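Explore Notifications Lists Bookmarks Profile

Posts > Threads > Old computers

Some weeks I write here about bread, but this week it is the old desktop tower which I want to use again. Thread, 16 posts if I am not careful.

I bought it second-hand from Pretside, the repair shop behind the library. The price was 21 dollars, and the man would not take less. Fair enough.

First job was to clean. I used a soft brush and a lot of patience. My neighbour says use the vacuum — please don't, I have read too much about static.

Now the inside.

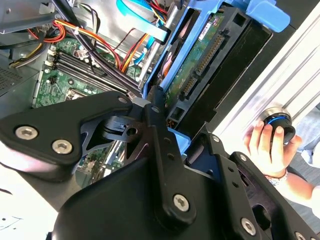
Orange, red, yellow and black across the board, hard drive in its blue caddy.

I like these caddies very much. On my last computer, a Burken, the drive was held with tiny screws and I lost 2 of them under the stove.

Next question is memory. I ordered a second-hand kit from Zumska and it should come in 3 days. If it does not fit I will be grumpy, but I have checked the label twice.

The plan is to keep all the family photos on it, in the hallway cupboard, with no monitor. It doesn't need to be fast, only to be quiet at night.

Has anyone a favourite quiet fan? Please tell me the size also, I always forget to measure.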